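4.2 What people look at once the side panel is off

I should say up front that I came to this part of the study with a bias. I have been taking office desktops apart since I was a teenager, and I assumed that anyone who opened one would go straight for the processor, the way I do. Setareh Kiani, who ran most of the interviews at the Idthorpe repair room, kept telling me I was wrong, and she had the notes to back it up.

The setup was simple enough. We had 20 people who had never worked inside a computer, and each of them got a tower lying on its side with the cover already removed. Before anyone touched a tool we asked them to talk for a while about what they saw and what they thought could come out. Then we handed over the parts list (two pages, no pictures) and let them match names to things.

Color did a huge amount of the work. People went for whatever was blue, and they were mostly right to, given that a lot of office machines put color on the bits you are meant to grab. Figure 3 shows the kind of interior I mean, with blue at the drive cage and again at the lower bay, and most of what surrounds it in gray, black and green. Several people named the blue parts as handles before they had any idea what the handles were attached to!
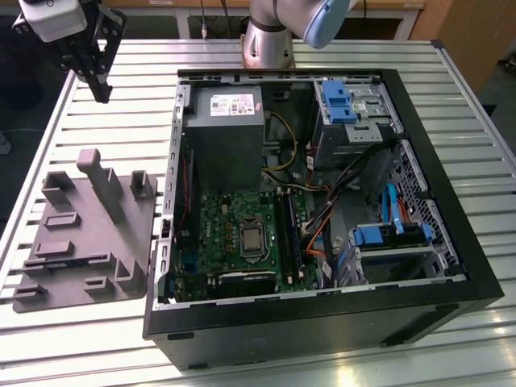 Figure 3. Desktop tower on its side with the side panel removed. The CPU socket is empty; two memory modules are in place.

The cables were another story. I had expected them to be confusing, and they were, but the trouble came from bundling more than from the number of wires. Yellow and black leads coming from behind a power supply read as one thick object to a beginner, and people would follow it with a finger, lose it near the board and start over. A single orange or blue SATA cable gave them far less grief -- one color, one path, two ends. Alun Gough suggested afterward that we should have let people tug gently on things during the talking stage, and I think he had a point, though it would have muddied the timing.

Now the socket. An empty one turned out to be the hardest item on the list by a long way. With no chip sitting in it, our participants saw a metal bracket and a lever and guessed at a clamp, a card reader, and (my favorite) a lock. The memory went much better. The white latches gave it away, and most people had worked out how they moved before they had found the word "memory" on the sheet.

I also want to mention labels, mainly to complain about them. The sticker on a power supply is covered in small print, barcodes and regulatory marks, and people read it for ages hoping for a plain name. Salamatu Ogundipe coded that time as "searching" and I would have coded it as "stuck." We went back and forth on this and kept her version, so the searching totals in the next section run a bit higher than I would like.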